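Allport Robotics Course
Handout 3: What your success rate is worth
December 2, 2023

Read this before you write up the Dredel project. Last term's reports were full of big numbers, and I believed few of them.

The task sounds simple. Two simulated arms, a kitchen counter, a tray, some items to pick up. You train a policy, run it, and report how often it works. Most teams wrote one percentage in bold and moved on to the discussion section. I want to know what got counted.

Start with the word "success." In the Brernisico simulator the default check passes if the item is off the surface at the final time step. It doesn't ask how the item got there. A can wedged between a finger and the rim of the tray can pass. So can one that was knocked into the air on the last step. If you used the default check, say so. If you changed it, print the rule in full.

Next, the runs. You have a budget of 600 episodes. One team reported on 165 of them and called the rest "unstable." Maybe they were. An unstable episode is still an episode, and I'd like to see it in the table. Dropping runs after you know how they ended is choosing your result.

Watch out for the second arm too. Every team wrote "bimanual" in the title. Then you read the logs and one arm does the work while the other hangs over the counter.
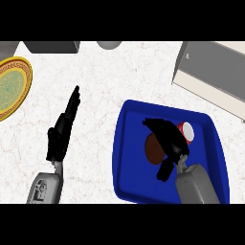

If your policy only needs one arm, call it a one-arm policy. Then run it again with the other arm parked and compare. I suspect the numbers will barely move, and I'd be glad to be wrong.

The Bukhari baseline is in the course folder. It is a scripted reach-and-close with no learning in it at all. Run it on the same layouts as your own policy, with the same seeds. A network that can't beat a script by a clear margin hasn't shown much, however nice the video looks.

Due with the report in December:
the success rule, word for word
results for all 600 episodes
the baseline on the same seeds
2 failures, with the joint logs

Videos are optional and carry no points.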